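Pulik Manipulation Software
Second progress report to the Cuypers Fund
Reporting period ending November
Prepared by Diệp Bạch, software lead, Kerkthorpe site

1. Position at the end of the period

The project remains within its agreed scope. Work in this period concerned the software that turns hand-held gripper recordings into training data for the control policy, together with the first planner tests on the arm. Two of the three deliverables due in November have been accepted internally by Maarten De Haan. The third, the grasp timing module, is carried over and is discussed in section 4.

2. Recording and pose tracking

Operators carry out table tasks with a gripper in each hand. The software recovers the path of each gripper from the square markers on its body and from its own camera, and aligns both paths with the view from above. The telephone task was added to the list in this period at the request of the planning team, who wanted an object with a cord.

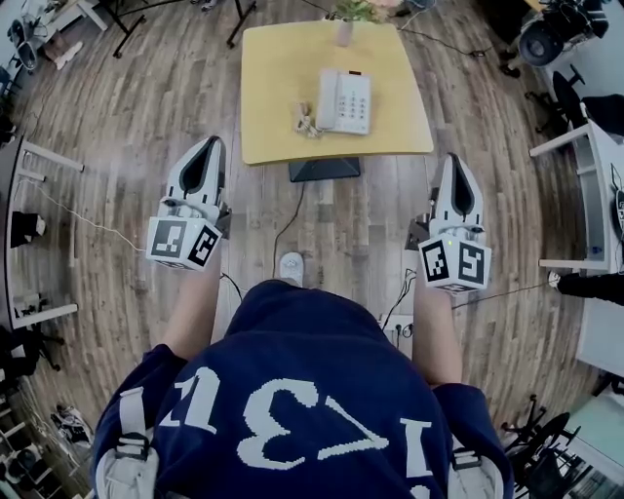
3. Calibration and data quality

The recording tool now accepts sessions from several operators working in the same room. Previously each station kept its own clock, and the files had to be matched by hand. All stations now take their time from one source, and the matching step has been removed.

Of 1,009 recordings submitted in the period, 815 passed the automatic checks without correction. A further 49 were recovered after the lens settings had been estimated again. The remainder were set aside and will not be used for training. The most frequent cause of rejection was loss of the marker when a gripper was turned away from the overhead view.

The wide lens on the gripper takes in a good deal of the room as well as the fingers, and the first version of the tracker gave too much weight to distant features such as ceiling lights.

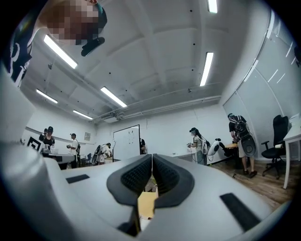
Reflections on glass presented a similar difficulty. The revised tracker lowers the weight of any feature that does not move consistently with the rest, and path errors on the test set have fallen as a result. The change added a small delay to processing – acceptable for overnight runs, but too long for the live preview, which still uses the earlier method.

4. Perception and grasp timing

The grasp timing module is intended to decide when the fingers should begin to close. It relies on the narrow view between the finger pads, where small objects may be hidden until late in the approach. A labelled set of 281 approaches has been prepared for it. Results on rigid objects are satisfactory. Results on pale objects against pale surfaces are not yet at the agreed level, and the module has therefore not been released.

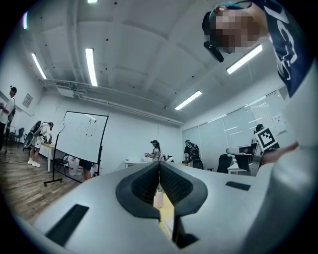 Finger pads and a small bottle, viewed from the gripper camera.

5. Planning and tooling

The planner now runs under Plokusero, our internal job scheduler, and can be restarted from any saved step. Engineers at Kerkthorpe may replay a recorded path on the simulated arm before it is sent to the real one. Joint limit warnings are written to the same log as the tracking errors, which has shortened the weekly review.

6. Matters for the Fund's attention

We ask the Fund to agree that the grasp timing module be moved to the next reporting period. No additional money is sought. The time already set aside for documentation will be used first for labelling further approaches, and the user guide will follow once the module has been accepted.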